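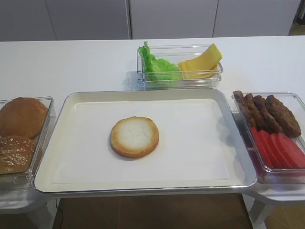

Kurach Kitchen opens its build-your-own burger table

Zavitz, 2007-06-28 - Burger lovers in Zavitz can now put lunch together just the way they like it! Kurach Kitchen, the community cooking space on Ivanyshyn Street, has opened a burger table where guests start with a bottom bun on a lined tray and take it from there.

Lettuce and sliced cheese share a clear container at the back, with cooked meat and tomatoes off to one side. The tops come plain or with sesame seeds, and yes, people already have strong feelings about which is better.

The idea grew out of a trial lunch in January, when we expected a handful of neighbors and ended up serving 652 burgers over 10 days. Guests told us they loved seeing everything set out and choosing for themselves - kids most of all.

Buns are baked by Kamari Bakery, two blocks away, and delivered each morning. The kitchen has room to make about 900 burgers a week through the summer, and we would be delighted to run out.

The burger table is open Tuesday through Saturday, 11 a.m. to 2 p.m. No reservation needed, but groups are asked to call a day ahead. Please let the staff know about any food allergies before you start building.

Press inquiries: Kurach Kitchen front desk, Ivanyshyn Street, Zavitz.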